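Undano word list

Undano is a list of almost 2,000 household words, collected in the town of Zirkik. Each line has the word, its meaning in English and the speaker's age group.

Files
words.tsv: the full list
kitchen.tsv: only words for cups, plates, buckets and stools

Known problems: nine words have two spellings. We kept both of them.
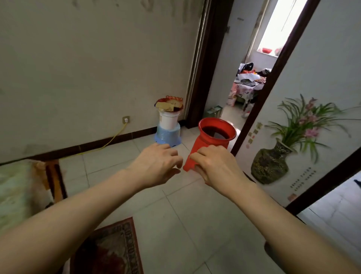
By Lotte Dekker and Shahla Jafarzadeh
December 7, 2021

Please send corrections with the line number.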